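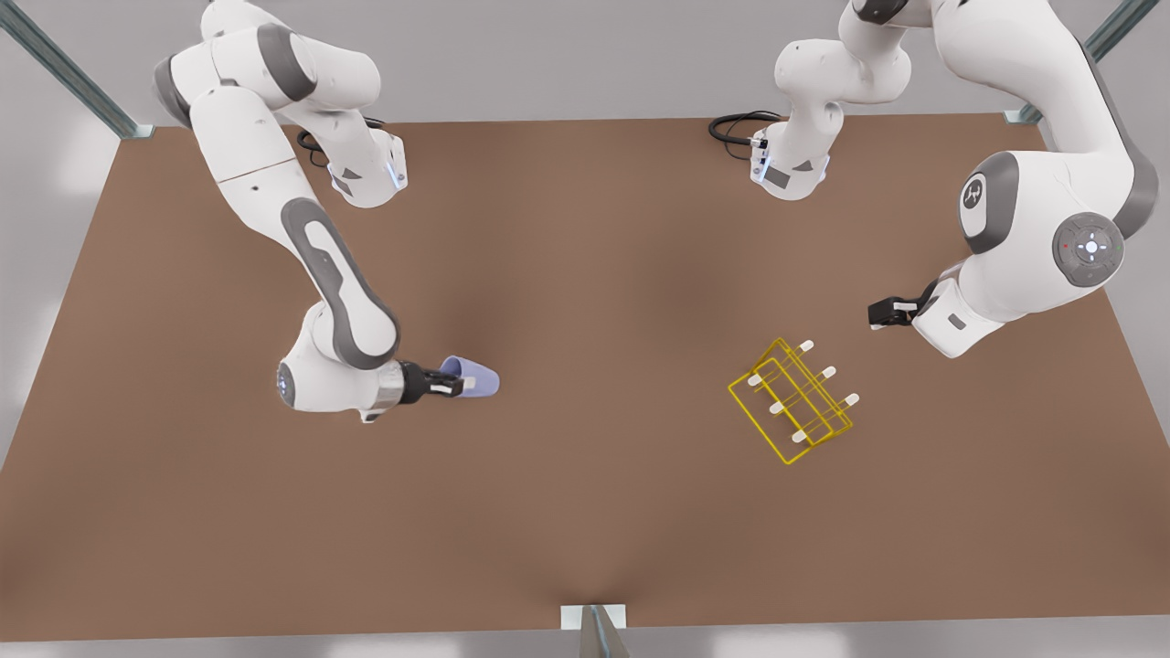 Chapitre 7
Comparer deux pinces à deux doigts

Les chapitres précédents traitaient du bras seul. Celui-ci porte sur l'organe terminal et sur la manière de l'évaluer quand deux bras partagent la même table. La tâche de référence est la pose d'une tasse sur un égouttoir à tiges. Elle demande une prise stable, une réorientation de l'objet et une approche précise de la tige.

Les essais proviennent du projet Nemaso, mené par Hui-mei Kuo et Andri Auer. Deux modèles de doigts, Strebel et Zudau, y sont comparés en simulation, avec le même contrôleur. Chaque modèle a été soumis à 200 essais. La position initiale de la tasse est tirée au hasard, celle de l'égouttoir reste fixe pendant toute une série.

Un essai est réussi si la tasse reste suspendue après l'ouverture de la pince. Une chute, un contact entre les bras ou un dépassement du temps imparti compte comme un échec. On note à part les glissements dans la prise, même lorsque l'essai aboutit.

À la fin du chapitre, le lecteur saura :
- rédiger un protocole d'essai reproductible ;
- régler l'ouverture et la force de serrage ;
- lire un tableau d'échecs classés par cause.

Prérequis : chapitre 4 (repères et changements de base) et section 6.2 (commande en effort).

7.1 Définir la tâche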